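Stand der Gliederung: nach der Sitzung vom Dienstag, Abschnitt 2 ist neu geordnet.

# Kleidung als Nachricht: Hofberichterstattung und Modepresse

Begleittext zur 3. Sitzung, Seminar »Gesellschaftsjournalismus«, Leitung: Osaze Odukoya

## 1. Ausgangspunkt

Berichte über Auftritte von Mitgliedern regierender Häuser bestehen heute zu einem großen Teil aus Angaben zur Garderobe. Genannt werden Modehaus, Preis, Farbe und die Frage, ob das Stück schon einmal getragen wurde. Der Anlass selbst — eine Einweihung, ein Krankenhausbesuch, ein Empfang — steht oft erst im dritten oder vierten Absatz.

Für das Seminar haben wir 479 Artikel aus zwei Jahrgängen ausgewertet. Die Kodierung folgt dem Bogen aus der letzten Sitzung. Wer den Bogen nicht hat, findet ihn im Ordner *Bitau*.

## 2. Begriffe

- **Wiederholung:** Ein Kleidungsstück wird bei einem zweiten öffentlichen Termin getragen. Änderungen am Saum oder am Ärmel zählen mit, ein neuer Gürtel nicht.
- **Preisnennung:** Der Ladenpreis steht in Überschrift, Vorspann oder Bildzeile. Im Fließtext wird er getrennt erfasst.
- **Diplomatische Farbwahl:** Die Farbe nimmt Bezug auf Flagge, Wappen oder Nationalblume des Gastlandes. Der Bezug muss im Artikel ausgesprochen sein.

Die Begriffe überschneiden sich. Ein Mantel kann wiederholt getragen und zugleich als diplomatische Wahl gedeutet werden; dann wird beides angekreuzt. Bei Farbangaben übernehmen wir das Wort der Redaktion und bilden keine eigenen Sammelgruppen. »Lachs« bleibt »Lachs«.

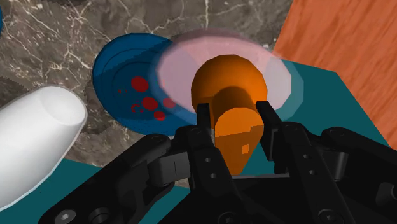
*Orange, Blassrosa und Dunkelblau vor graubraunem Marmor (gerendert)*

## 3. Zwei Redaktionen im Vergleich

Das Blatt *Trelstead* führt eine feste Rubrik mit Bildpaaren: links der frühere Auftritt, rechts der neue. Die Texte sind kurz und kommen fast ohne Zitate aus. Wertende Adjektive stehen vor allem in der Überschrift.

Das Magazin *Lozano* arbeitet mit längeren Stücken und lässt Schneiderinnen und Hutmacher zu Wort kommen. Preise fehlen dort meistens, dafür werden Stoff und Schnitt genauer beschrieben. Bei Staatsbesuchen ist die Reihenfolge umgekehrt wie bei *Trelstead* — erst das Protokoll, dann die Kleidung.

Offen blieb in der Diskussion, wie Leihgaben zu behandeln sind. Das Modehaus Zostano etwa verleiht Abendkleider aus dem Archiv. Ob ein solches Kleid als Wiederholung gilt, wenn es zuvor eine andere Person getragen hat, regelt der Bogen bisher nicht. Bis auf Weiteres bitte mit »L« vermerken.

## 4. Aufgaben

1. Kodieren Sie 50 Artikel aus Ihrem Teilbestand. Zweifelsfälle bekommen eine Randnotiz.
2. Wählen Sie 2 Artikel zum selben Termin und vergleichen Sie Überschrift und ersten Absatz (höchstens eine Seite).
3. Lesen Sie den Auszug zur Geschichte der Hofnachricht, Kapitel 2, vor allem den Teil über Hofkleidung und Trauerordnung.

Abgabe im Januar, ausgedruckt, im Fach neben dem Sekretariat. Die Randnotizen bitte leserlich schreiben, sie werden für die nächste Fassung des Bogens gebraucht.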